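6/20/24

quick one tonight, kettle's on and I've got 20 minutes before pickup

So we finally switched the spare room over to winter bedding. Should of done it in May but you know how it goes. Flannelette out of the big tub, smelled like the back of a cupboard, straight on the line. Two of the fitted sheets have lost their elastic so they're rags now. RIP the green ones.

Bought a new doona from Kellel, wool, 80 dollars marked down. Heavier than I'm used to. Slept like a log the first night, boiled the second. Mum reckons wool settles down after a week or so, will report back.

Ankica up the road swears by two thin blankets and no doona at all. Tried it. Feet froze. Her house must be warmer then ours, that's all I can think.

Also the mattress got turned, first time in 18 months (I wrote the date on the label, very proud). Did my back a bit. Worth it. 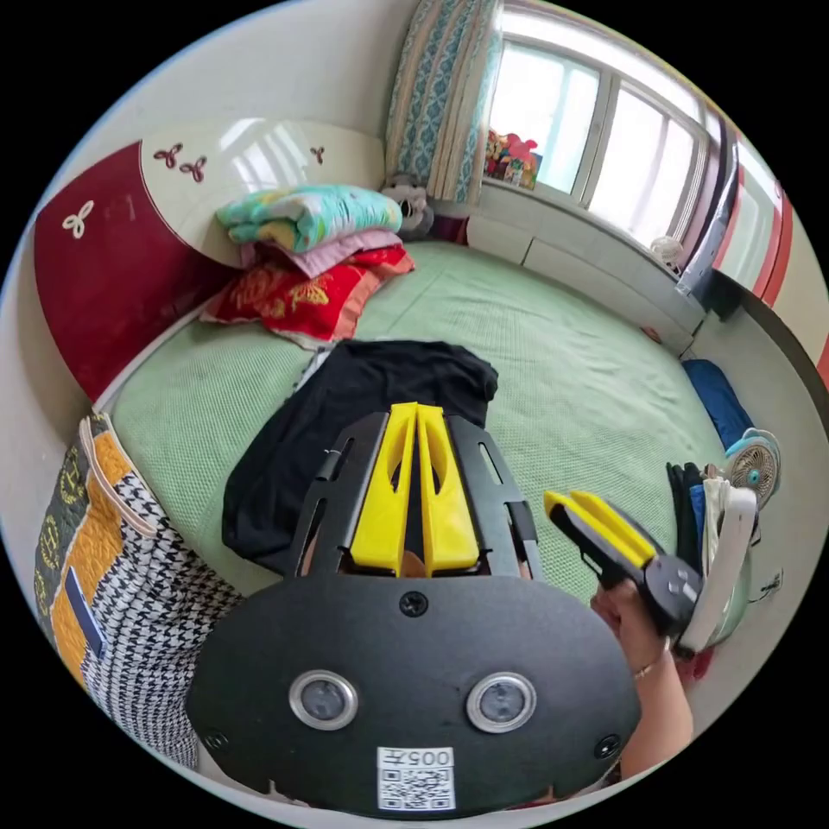
How often should you wash a wool doona? Once a year is plenty if there's a cover on it, and air it outside on a dry day every month or two.

Pillows next. Not looking forward to it, there's a lumpy one I can't bring myself to chuck. Ok, shoes on, gotta go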